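Gladys Henao has rented the second floor at Stustmont for three years, and the floor was what sold her on it. "Long planks, dark brown, no carpet anywhere," she says. "I signed for the floor and worked out the rest later."

The rest has mostly meant shelves and cords. She paid $80 for her first shelf, secondhand, and kept going from there. 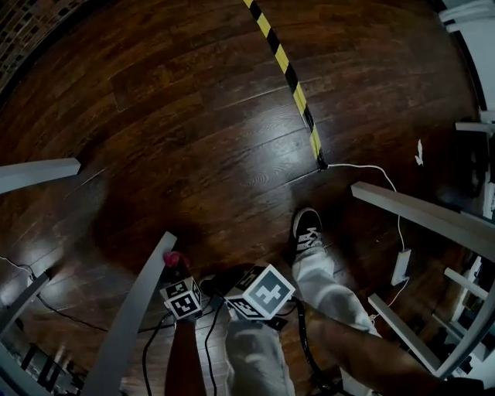 "Cords are the part I never finish," Henao says. "You put tape over one and then you need another outlet." She sweeps before she moves any furniture, and she lifts it — no dragging. Refinishing the boards was quoted at $3640, and she said no.

Her neighbor Fredy Ospina thinks she should put down a rug. Henao doesn't want one. "I'd have to move it every time I clean," she says. In December she plans to go through the shelves again and give away what she hasn't used.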